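Sun 31 January – Workshop notebook, Vornivby, bench 3

Purpose of entry: to record the state of the small-wares stock before the Nadico order is packed, and to set down the storage rules agreed at the last review.

**Stock.** The shelf list was checked against the cupboard this morning. It gives 114 items across kitchen and general use. Two entries are duplicated under different names (listed once as "scourer", once as "sponge, flat") and should be merged when the list is next retyped. The Okano bowls are still entered under their old shelf and have been amended in pencil.

**Labels.** The 500 labels ordered from Drakos have arrived. The adhesive is stronger than that of the previous batch and leaves a residue on plastic. Until a replacement is found, labels are to be fixed to the shelf edge and not to the item. Metal items may be labelled on the underside.

**Storage.** Bowls are to be kept singly – stacking has marked the rims of the older set. Cloths are to be folded in four. Knives return to the block at the end of each session and are signed for. Trays stand on end behind the cupboard door.

**Outstanding.** The drawer runner on the left-hand side still catches. Replacement requested; no date given. The full recount remains fixed for June. 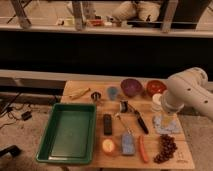
Setting-out for a mixed table continues to follow the loose row arrangement, with the larger pieces given their places first. Bowls go to the back, where they can be reached without passing over anything sharp; the purple and the red are both correctly placed. The green tray is well clear of the bowls but overhangs the table on the left, and a smaller one should be drawn from stores if available. The knife lies among the other small things near the centre. It ought to have a space of its own, and the written layout will be amended accordingly – revision 2, to be filed with the shelf list.

Cloth and sponge to remain on the layout for the present. Check lids against containers before packing.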